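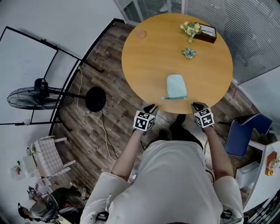
Round table, second pass

1 March 2023

The round table from Pellau has a usable diameter of 830 mm. I bought it for the side room because a square top would have put a corner in the walkway. The drawback is storage. A round top has no obvious edge to line things up against, so objects drift toward the middle and stay there.

The current contents are the brown tissue box with the yellow and cream flowers beside it, and whatever small soft items have not been put away. The tissue box stays. It goes toward the back, where it does not interfere with work at the near edge.

Anything with a strap or a zipper gets laid flat first. I check which way the loose end runs before moving the item, then lift from the body. The light-colored piece with the teal edging is stored flat, never folded, with the edging to one side. 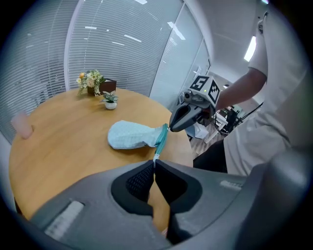

Fan and floor

The pedestal fan is a Naltov. It replaced a Wevance that was quieter but had too short a cord. Aravind Iyer suggested putting it between the table and the whiteboard, with the cord on the floor on the side away from the door. The cord is the weak point of this layout. A clip on the baseboard would fix it, and I have 2 left over from the desk.
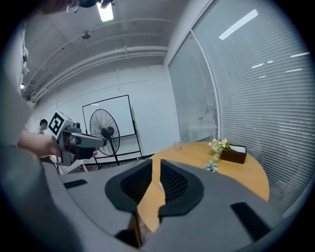 The whiteboard stand is on casters and can be pushed back another 228 mm before it meets the wall. I have not done this yet. The fan base has to move first, and I want to measure the gap behind the white chair before committing to a position for either of them.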